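Marking out the floor before the desks come

We get the keys to the second room on Monday, and the desks from Drullava arrive the week after. I spent most of this weekend on the floor with a roll of yellow tape, working out where things should go. A few people asked how I was doing it, so I'm writing it down.

The room is carpeted in the same short gray stuff as the rest of the building, with darker and lighter specks all through it. I wanted it replaced when we first moved in. I've changed my mind since then. It hides crumbs and coffee, and two years of chairs rolling over it in the front room have left very little to see. Yi-chun Kwan wanted carpet tiles in green, and the quote from Bustberg came to $1,754 before fitting. We're keeping the gray.

I started with a drawing on graph paper. It was fine as far as it went, but I've never been able to look at a drawing and know if I can get past a chair. Loubna Samir suggested taping things out at full size. She did it in her own kitchen before she bought a table, and ended up with a smaller table.

The tape matters more than I expected. My first roll was plain masking tape, and on gray carpet you lose it as soon as you stand up. Blue was better but looked dull in the evening. Yellow is easy to see from the door and from the far wall. Mine is closer to orange in the roll than it is on the floor. Near the window it can look almost white when the sun is on it, so I checked those lines again after lunch. 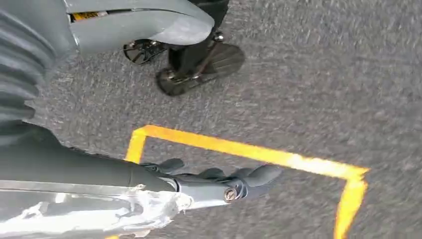
Short-pile carpet takes tape well if you vacuum first. I skipped that on the first square and one side had lifted by the next morning. Now I vacuum, lay the strip down without stretching it, and walk along it heel to toe. If you pull the tape tight as you go, it shrinks back and the corners come up.

For straight lines I use a string held down with two cans of soup. For corners I measure three feet along one side, four feet along the other, and adjust until the distance between those points is five feet. I did the first few corners by eye and they were bad. Two sides of what was meant to be a square were different lengths, and I only noticed when I tried to line up the next one beside it.

I also learned to overlap the strips at the corners and not cut them flush. It looks a little rough, but it holds.

Once the shapes were down I asked Dalva Portela and Titilayo Isah to come in and walk through as if they worked there. Dalva went straight across what was supposed to be the printer. Titilayo pointed out that the cabinet doors would open into the walkway, which I had not drawn at all. We moved the cabinet to the other wall and gave the walkway 43 inches, up from 36. That cost us one small side table that I don't think anyone will miss.

The other thing I'd do sooner is tape the space something needs and not only the thing itself. A chair needs room to be pushed back. A drawer needs room to come out, and so do the knees of the person opening it. I now do the outline of the furniture first and then a second line for the space in front of it.

Leave the tape down for a few days if you can. I thought the layout was finished on Saturday, and by Sunday afternoon I had moved two squares closer to the window. Don't leave it for months, though. We had some in the front room from January until well into summer, and the glue stayed behind in the carpet. Warm water with a drop of dish soap got most of it out. The rest needed a plastic scraper and more patience than I had that day.

I've used one full roll and part of a second. The leftover is in the top drawer by the sink if anybody in the building wants it. Yee-man Chu has already asked for enough to mark a spot for the bikes, so check with her first.

Still to decide: where the coat rack goes, and if the tall shelf from Ferkwood fits under the vent. I'll measure the vent on Monday when I pick up the keys.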